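Skeltstead sign Lekota on two-year deal

Jun 26, 2024

Skeltstead have signed back-rower Dumisani Lekota from league rivals Berisha on a two-year contract, ending a chase that started before the winter break and nearly fell apart over the length of the deal.

Lekota will join his new teammates when preseason training opens next month. He had one season left at Berisha, and the clubs agreed on a transfer fee early this week. Neither side has said how much was paid.

The forward played 107 games for Berisha after coming through the club's under-20 side. He was used mostly on the left edge, but spent the back half of last season at lock while two of the regular middle forwards were injured. Skeltstead plan to use him on the edge again.

"I had a good run at Berisha and I wanted to leave on decent terms," Lekota said. "They could have made it hard for me and they didn't. I talked to Skeltstead a few times and they were clear about where they wanted me to play, and that mattered more than the money."

Skeltstead finished two points outside the playoff places last season and had the second-worst defensive record in the competition over the final eight rounds. Much of the damage came down the left side, where the club tried five different starters. The coaching staff had made an edge forward the first item on their list by the end of the season.

The club first asked for a three-year deal. Lekota's management wanted a shorter one, and talks stopped for most of May. They picked up again in June after Fodirby, who had also made an offer, signed a forward from the second division and dropped out.

Berisha confirmed the move in a short statement that thanked Lekota for his service and said the fee would go toward the recruiting budget. The club is still looking for a replacement. Its captain retired at the end of the season and another starting forward is recovering from shoulder surgery, so Lekota leaves a pack that was already short of experience.

Supporters at Berisha had expected him to stay. He was named the club's player of the year last season and led the side for tackles. His last home game, a narrow win over Stevent, drew a crowd of 3433, the best of the season at the ground.

Lekota missed the final round with a calf strain and did not travel with the squad. Skeltstead said he passed a medical on Monday's schedule of checks set by the league and is expected to take full part in training from the first session.
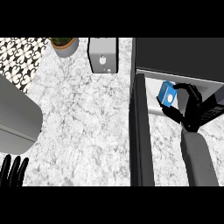
Will Lekota be available for the opening round?

He is set to be. Skeltstead say the calf strain has cleared up, and he has no suspension carrying over from last season. The coaches plan to give him a half in the first trial match and a longer run in the second.

Skeltstead open the new season away to Stevent and host Berisha in round four, which would be Lekota's first game against his old club. There is no clause in the transfer to keep him out of that match.

The signing takes the Skeltstead squad to 36 players, including those on development contracts. The club has room for up to 2 more before the registration deadline and is known to want a backup hooker. Two outside backs who are out of contract have been told they can talk to other teams, though both have been invited to start preseason while they look.

Season tickets at Skeltstead go on sale to existing holders next week and to the general public a week later. Prices for adults are unchanged. The club's first trial match, against Fodirby, will be played at home, with gates opening an hour before kickoff.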